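Moving the parish history site to a new home, a thread

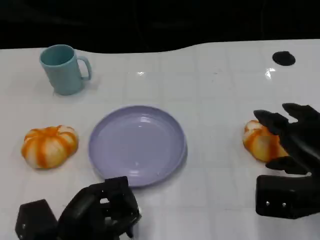 PARISH LIFE & ARCHIVES

September
Posted by the keeper of the Bratberg parish pages
5 min read

1/ Good morning, friends! Many of you have written to ask why the old parish history pages kept disappearing over the summer, and I've owed you a proper answer for weeks. Get something warm to drink, I'm going to take my time with it.

2/ The site started in 2000, when our little church in Bratberg had one computer and a dial-up line that dropped whenever the phone rang. I only wanted a place to put the baptism register, so that families who had moved away could look up a grandmother without having to write to us.

3/ Then people began sending things. Letters, funeral cards, a choir book with half the hymns copied out by hand, a recipe for the memorial wheat written on the back of a feed bill. I said yes to all of it (I still do) and never once thought about where it would all go.

4/ By this spring we had 3632 pages, and the company that hosted us, Forkadico, wrote to say they were closing the kind of account we were on. They were very kind about it and gave us extra time – but it did mean packing up the whole house.

5/ The new host is Ukance. It's smaller, and a real person answers when you write. The trouble over the summer was that I moved the pages in the wrong order, the index first and the registers last, so for a good while every link led to a door with nothing behind it. That was my doing and I'm sorry for the worry it caused.

6/ What's back now: the baptism and marriage registers, the priests' letters, all the sermons we have in typed form, and the cemetery list with the older spellings of the family names kept just as they were carved.

7/ What's still missing: 13 of the recorded talks. The files copied over but they won't play. If you saved any of the Lenten talks to your own computer years ago, please, please look for them! Even a poor copy would be a gift.

8/ A few of you asked whether I'd take the chance to leave out the harder letters, the ones from the years when the parish split over the calendar and families sat on different sides of the church. I've prayed over that one. They're staying up, as they were written, with a short note at the top saying who was quarreling with whom and how long it went on.

9/ My own people were in the thick of that quarrel, so I don't say it lightly. I read all 32 of those letters again this month, a few each evening after vespers, and there's more tenderness in them than I remembered. One man spends two pages scolding his brother and then asks if the roof ever got fixed.

10/ Next I'd like to start on the papers from the mission chapel at Tak. They're in two boxes and nearly all in Slavonic, in a very small hand. If you read it comfortably and have an hour now and then, send me a message and I'll mail you scans.

11/ Thank you for your patience, and for the notes, and for the candles some of you lit over a website – it did my heart good. The old address will send you to the new one through the winter, so your bookmarks are safe for now.

Recent posts
Reading the old cemetery stones at Bratberg
How we celebrated the feast when the furnace quit
The choir book: hymns we no longer sing
Notes from the mission chapel at Tak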